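Fluris twin-arm bench cell
Sold and looked after by Prelero, Drakivau

I've been setting these up for customers long enough that I've stopped reading my own notes, so this page is me writing it all down properly - what you get, how I bolt it together, and what you'll need to do to keep it happy once I've driven off.

The Fluris comes as two white arms, a slotted front rail, back and side walls and the tabletop. The table is 770 mm deep and goes through most doors if you take the walls off first (ask me how I know!). Both arms bolt to black mounting plates on the front rail, one left, one right. Put the plates on loosely, swing each arm through its whole reach by hand with the power off, and only then tighten everything down. Start with the bolts nearest the front, then work across in pairs. I go round them all again after the first day's running.

Each arm has its own little board under the base. Keep the wires to it short and tucked in behind the rail, with enough slack that the base joint can turn. The ribbed conduit further up needs the opposite treatment, a nice generous loop at the wrist. People love to tie it down tight because it looks tidier, and then they ring me when the gripper won't turn all the way.

Now the fingers, where most of your looking after will go. The standard Shimada pair is dark metal and quite slender at the tip, so it'll get in close beside brackets and end caps. I set it up using proper parts, the awkward sort: coated rods, wooden dowels, anything round that wants to roll away from you. Close on the rod slowly and watch the wrist view while you do it. Both fingers should meet the work together. If one gets there first, stop, open up, nudge the centre offset and try again.

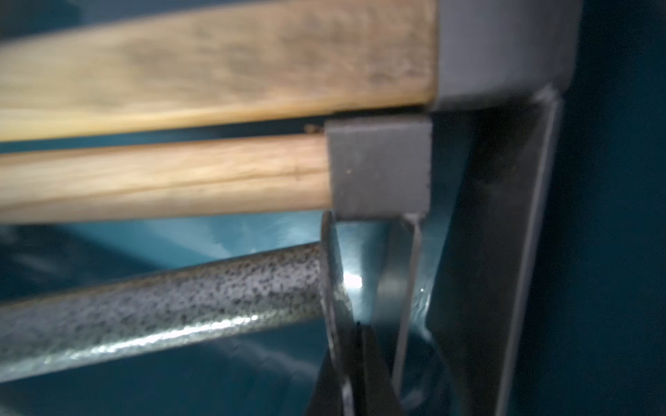 Natsumi Imai: We had ours meeting unevenly for weeks and blamed the offset every time. It was grit packed behind one finger where it meets the carrier. Might be worth telling people to take the fingers off and clean the seat before they touch any settings.

Yes, very much worth it, and I've moved that to the top of my own list. Two screws, fingers off, dry brush, fingers on. It takes 15 minutes for both arms if you've got the right key in your pocket and rather longer if you haven't. Don't use oil on the seats, it just holds the dirt there for next time.

The same goes for the table. Flecks and crumbs come off the parts all day long and end up on the wood and in the rail slots. I sweep the top at the end of a shift and run a thin brush along the slots once a week. Keep an eye on the back rail too, small bits like to settle in front of it.
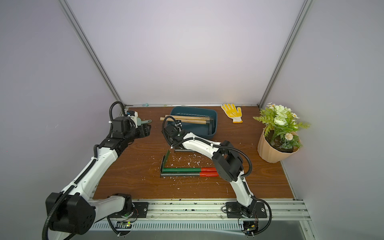 When the cell is clean I run both arms together at low speed, one reaching towards the back left with a hand tool and the other coming over the tray. They share the middle of the table, so this is where you'll find out if your limits are set too wide. Elbows first - the tips get all the attention, but it's the elbow that catches a part you've left lying about. Then check the cable ties near the grippers and swap any that have gone loose.

I grease the wrist joints every 4000 hours and look at the conduit for rubbing at the same visit. A spare set of fingers with screws and a brush is £278, and I'd keep one on the shelf. The new pattern of finger, with a slightly wider pad, arrives in November and fits the old carriers with no changes. If you'd like a pair put by, send me a message with the serial number from the left-hand base.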